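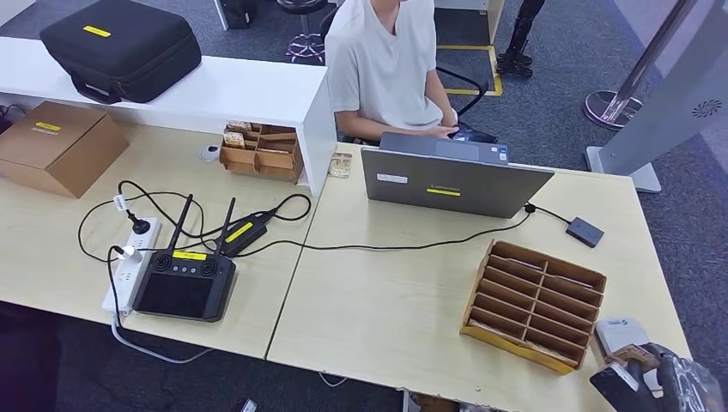

At the laptop in the Cerkwood office, August

About us

August, by Keegan Prendergast

Hi, I'm Keegan, and I run Cerkwood with my old flatmate Rawiri Sutcliffe. We plan walking vacations for people who like hills but don't much like carrying things (me included!). You walk, we move your bags, and there's a hot dinner at the other end.

We started with 2 routes out of Drakurdale and a van that hated mornings. Now we have 19, the longest being the Katene loop - 200 miles if you do the whole thing, though most folks pick a section and save the rest for another year. Groups are never bigger than 20, and dogs are welcome on nearly all of them.

Rawiri walks every route each spring and fixes the notes where a gate has moved or a cafe has closed. I answer the phone and argue with him about where lunch should be. Call before 4 p.m. and you'll get me.

Last updated: August

Recent
Fluseck in the rain
What to put in your day pack
Katene loop: new overnight stop
Bringing your dog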